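Weveo Everyday Cleaning Cloths

Home > Kitchen and Household > Cloths and Dusters > Weveo Everyday Cleaning Cloth

Sold singly or in bundles
Size: 34 x 34 cm
Colours: blue, sage, oatmeal, brick
Wash: up to 60 degrees, no fabric softener

We have been selling cloths for a good long while now, and if you had told me when I started that I would end up with strong opinions about hems I would have laughed at you. But there it is. A cloth is the thing you pick up more than anything else in the house, probably more than the kettle, and a poor one makes every small job a bit more annoying than it needs to be.

The Weveo Everyday is the cloth we came to after trying a great many others. It is woven for us by Nustex, in a close waffle on one side and a flat weave on the other, so you get a side that grabs at crumbs and dried-on tea, and a side that leaves a table or a window sill looking smooth. The edges are turned over twice and stitched right round, corners included. We did try a version with a cut edge, which was cheaper, and it went fluffy after a handful of washes (my sister still has two of them and uses them for the bicycle).

It holds a surprising amount of water for its thickness. For wiping down furniture you want it damp and no more than that, so do give it a proper wring first, and then another small one. A sopping cloth on wood is asking for trouble, and even on tiles it only pushes the dirt about.
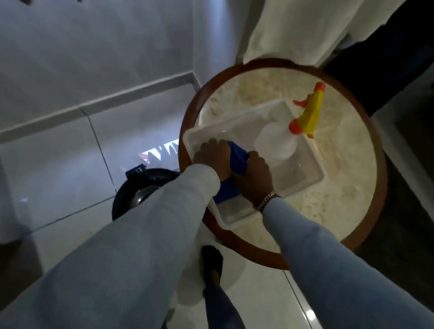
The size took us ages to settle. Our first cloths were bigger, and plenty of you wrote in to say that they were lovely but a handful, particularly for anyone with small hands or a touch of arthritis. At 34 cm square it folds into quarters and sits nicely under the palm, and you can keep refolding it to find a clean patch as you go. If you miss the larger one, the Malik floor cloth is the nearest thing we do, and it goes over a broom head very well.

How to look after them

Please wash new cloths on their own before you use them, the brick ones especially. There is a little finish left on the fabric from the weaving, and they become much more absorbent once it has gone. After that they can go in with your towels. Leave out the fabric softener, as it coats the fibres and you will wonder why your cloth has stopped drinking things up. Line drying is best, though a cool tumble does them no harm.

If a cloth starts to smell, soak it overnight in hot water with a good spoonful of soda crystals, then wash it as usual. I do mine at the end of the week, all in one go, in the washing-up bowl.

They do fade. The blue goes to a softer blue, and the sage goes rather grey, which I happen to like. It makes no difference to how they work.

Where you can use them

Worktops, tables, sinks, taps, tiles, fridge shelves, painted woodwork, the inside of the car. For marble and other natural stone, use plain warm water or a cleaner made for stone, and keep well away from vinegar and lemon. For waxed or oiled wood, use the flat side, barely damp, and dry it off straight away with a second cloth. We wouldn't use them on a television screen or on spectacles - the waffle is a bit too lively for that.

Bundles

Single cloth
Kitchen bundle, one of each colour
Big box, 50 cloths, for cafes, guest houses and village halls

The big box comes in one colour only, so please say which you would like when you order. We packed 244 of them last year, mostly in blue, and a fair few went to the guest houses along the Randberg road, where they seem to get through them at a tremendous rate. We had 1,460 single cloths in at the last delivery. Oatmeal is running low, and the next lot is due in August.

A kind note from a customer

"I bought the kitchen bundle for my mother and she promptly hid them from my father, who uses whatever is nearest to clean his boots. She has now asked for a second set so that he can have his own. The stitching has held up beautifully and they dry overnight on the oven rail." - Jyoti Tomar

Returns

Unused cloths can come back to us within 50 days. If the stitching gives way on one you have been using, drop us a line with your order number and we will post you another.

Page last updated June 13, 2023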